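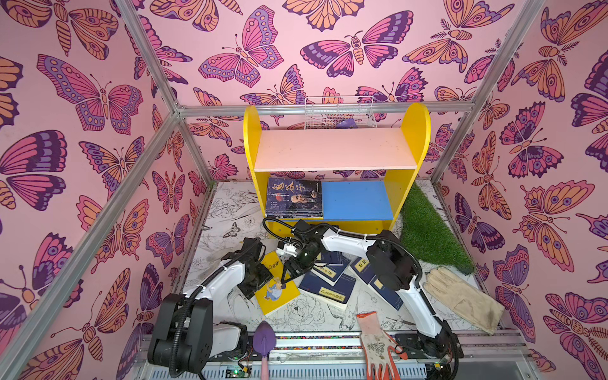
A morning at the Hurkwood open day

Hurkwood is a social media agency on the upper two floors of an old seed warehouse in Gusanham. It opens its doors once a year, in October, to people who run accounts for small businesses and charities. I went on the Wednesday session, which started at half past nine with coffee on the lower floor and finished just after one.

There were 30 places and all of them had gone. Most of the people I spoke to look after a company's accounts on top of another job. The woman next to me does the books for a garden centre and posts for it twice a week. A man from a ferry operator had been handed the login in August and had not been told what it was for.

The first hour was a tour. You start at the planning wall, where each client has a row and each row runs for six weeks. Green cards are written and approved, white cards are only ideas. I had expected more software. They do use a scheduling tool, and we were shown it later, but the wall comes first and the tool is filled in from it every Monday.

After that we went up to the reply desk. It is staffed from 8 until 6, and the staff answer comments and messages for all the clients. Each client has a sheet of agreed wording for prices, complaints and opening hours. Anything outside the sheet goes back to the client by phone. The desk was quiet while we were there, apart from one long exchange over a late delivery of compost.

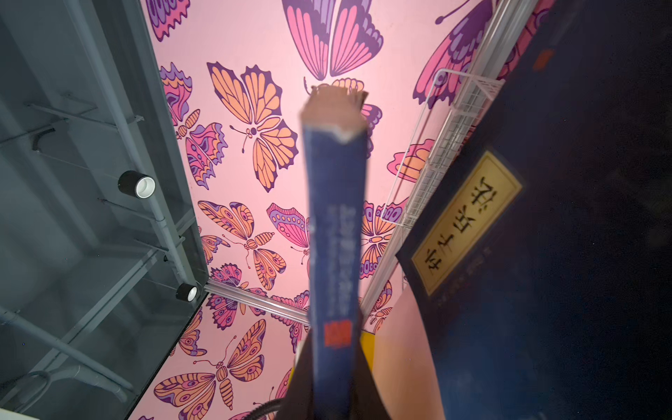
3 min read

The main talk was given by Ingvar Nørgaard, who runs the planning side. His subject was how often to post, and he used one of the agency's own clients, an outdoor clothing shop called Cairns. The shop had been posting every day, weekends included. Hurkwood cut that to three posts a week and spent the spare time on replies. Over the trial the number of comments went up and the number of new followers stayed flat. Nørgaard said the shop was happy with that, as most of its comments come from people who live near enough to call in.

He was asked whether the same would work for an account with fewer than 100 followers. He said he didn't know, and that he would want to see who the followers were before changing anything.

The second talk covered Skorkuvmont, the agency's reporting template. It is a single page per month with 29 lines, and clients can cross out the ones they don't read. Printed copies were handed round. I found it clear, though the lines on reach could do with a note saying where the figures come from. Saves and shares are kept on separate lines – my own reports lump them together, and I've since split them.

Lunch was soup and rolls. The room was too small for everyone to sit, so a few of us ate on the stairs and compared notes on captions.

Getting there is simple enough by train, with a ten-minute walk along the canal. Parking is poor. There is a lift to the lower floor only, so ring ahead if you can't manage the last flight.

Booking for next year opens in the summer through the agency's newsletter. The morning is free, and the slides were sent out two days later.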